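Jivent Support Desk
Ticket 2290
Subject: Hevlow marks folding tasks as "idle" while the person is working
Product: Hevlow task planner, with hand-held gripper
Customer site: Rastogi Laundry, Pirska
Opened: Friday, December 12, 2025
Priority: Normal
Status: Closed, with one open wish

Original report from the site

Good morning. We use Hevlow for giving out the tasks in our small laundry. Until April we had a paper list on the wall and everybody took the next line. Now the planner gives the tasks, the gripper is used for the picking and spreading of the cloths, and the person does the folding and everything with the machines.

The problem is as follows. When a person puts down the gripper to do something by hand, for example take clothes out of a basket, the planner shows "idle" after a short time. Then it gives the next task to another person. The first person comes back and the task is gone from the screen. Two people then look for the same cloth.

It does not happen with every task. It happens mostly with small pieces and after a change of shift. We did restart the planner two times. After the restart it was good until lunch.

I also want to write down what it does to the people here, because I believe it is part of the problem. The planner makes an idle report at the end of the shift. My colleagues read this report and they feel it says they were lazy. One of them now keeps the gripper in the hand all the time, also when it is not needed, only so that the report stays clean. This is not good for the wrist and it makes the work slower.

First answer from support

Thank you for the clear report. Please send us the following:

- the log file from the planner for one full shift
- the value of "idle limit" on the settings page
- the value of "signal threshold" on the same page
- a short text on which parts of the work are done with the gripper and which parts by hand

Please do not restart the planner before you save the log. The restart empties it.

Reply from the site

Log is attached. The idle limit is 2000 ms. The signal threshold is 50. I did not change these values, I think they are the values from the installation.

About the work: the gripper is for taking a cloth and pulling it flat. The fold itself, the sorting, the filling of the machines and all carrying are by hand. People go between these jobs many times in one shift. On a normal day the plan has about 140 tasks for us, and for many of them the gripper is needed only in the beginning.

In our room the washing machines are near the bed where the cloths are spread, so a person makes only a few steps and starts another job. For the person it feels like one job. For the planner it is a stop.

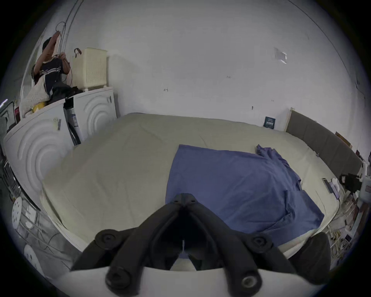

Must we stop the shift when Hevlow shows "idle" on a task that is still being done?

The shift can continue. Press "keep task" on the planner screen, and the task stays with the same person until it is marked as finished. If the task was already given to somebody else, take it back from the list "moved tasks" and choose the first person again.

Second answer from support

We read the log. The planner is doing what the settings tell it, but the settings are wrong for your kind of work. The idle limit of 2000 ms was made for a table where one person works only with the gripper. At your site the person changes between gripper and hands, so almost every change is longer than the limit.

The effect with small pieces has the same origin. A small cloth is pulled flat quickly, then there is more time by hand. The planner gets little signal from the gripper and a long silence after it.

For the change of shift we found a second fault. When one person logs out and the next one logs in, the planner keeps the old timer. The new person starts with a part of the idle time already used. This is a fault in Hevlow and we made an internal note for the developers.

Please do these steps in this order:

1. Save the log.
2. Open Settings, then Tasks, then Timing.
3. Set "idle limit" to off for the task group Folding and for the task group Sorting.
4. Leave "signal threshold" as it is.
5. In the same page set "give task to next person" to "ask first".
6. At the change of shift, wait for the empty screen before the next person logs in.

Reply from the site

Steps one to five are done. At step three I could not find the group Sorting. We have only Folding and Other.

Support

Then please use Other. The name of this group depends on the language that was chosen at the installation. Sorry for this, the manual has only one version of the name.

Reply from the site

I did it with Other. We worked two full shifts with it. No task was moved without a question. One time the planner asked, and the person answered "keep", and this was correct.

The change of shift is better but not fully good. If the second person is fast with the login, the old timer is still there for a moment. We put a note next to the screen to wait.

There remains the idle report. With the limit off, the report is now almost empty, so my colleagues are more calm. But the old reports are still saved and they can be opened by the office. We had a talk about it in the team. The people here accept that the planner gives the order of the tasks. Some even like it, because before there was always a discussion about who takes the heavy loads. What they do not accept is that the time between two grips is shown as time without work. We ask that the old reports are removed, or that the word "idle" is changed to something like "no gripper signal".

Support

The old reports can be deleted by an account with administrator rights, under Reports, then Archive. We can not delete them from our side. Please talk with your office first, deleted reports can not be brought back.

We sent the change of the word as a wish to the developers. It has no planned version yet. The fault with the timer at login is confirmed and will be repaired in an update of Hevlow. You will get a message from this ticket when the update is ready, also if the ticket is closed.

Reply from the site

The office agreed and the archive is deleted. The gripper is now put down when it is not needed. You can close the ticket. Please keep the wish about the word open.

Closed by Jivent Support Desk. Wish linked to ticket.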